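Part 4: Bleeding the Orero pump and setting your first hot water schedule

Right, if you've come straight from Part 3 you should have the Orero box on the wall, the wires in, and the little green light showing. I did mine with a mug of tea balanced on the cistern, which I don't recommend!

Before you start, turn the boiler off at the switch and let the pipes cool. I leave mine an hour.

CAUTION: the bleed screw is brass and soft. Use the key in the bag, never pliers (I chewed my first one up and had to order part 1344 from Unenberg, who were lovely about it but slow).

1. Put an old towel under the pump. A thick one.

2. Open the bleed screw a quarter turn, anticlockwise. You'll get a hiss, then a splutter, then water. Close it once the water runs steadily.

3. Check the gauge. Mine was low, so I topped up through the filling loop until the needle sat back in the green band.

4. Shut both valves on the filling loop. Both! Leaving one cracked open is how I ended up mopping.
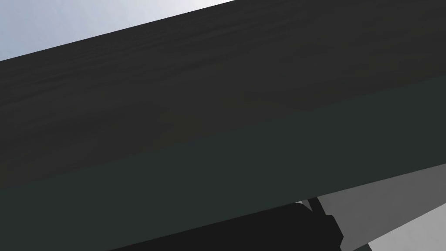
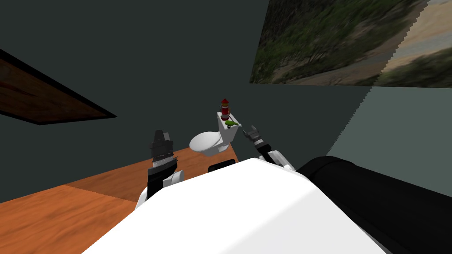
Papadopoulos commented on the old version of this page that step 4 wants doing before the gauge is read a second time, as the needle drifts while the loop is open, and that anyone with the Condent valve should wait a minute longer. Fair point, and I do it that way now.

5. Switch the boiler back on. Hold MENU until the display shows 41, the temperature it comes set to. Leave it there for now.

6. Press CLOCK, set the time, then press SCHEDULE and pick your morning slot. I started with one slot and added the evening a week later, once I knew when we all wanted baths.

7. Press SAVE and wait for the beep. No beep means it hasn't stored anything, so go back to step 6.

NOTE: if you see code 623, there's still air in the pump. Switch off, let it cool again and repeat from step 1. It took me two goes.

Part 5 covers the holiday setting, which I only got round to in July.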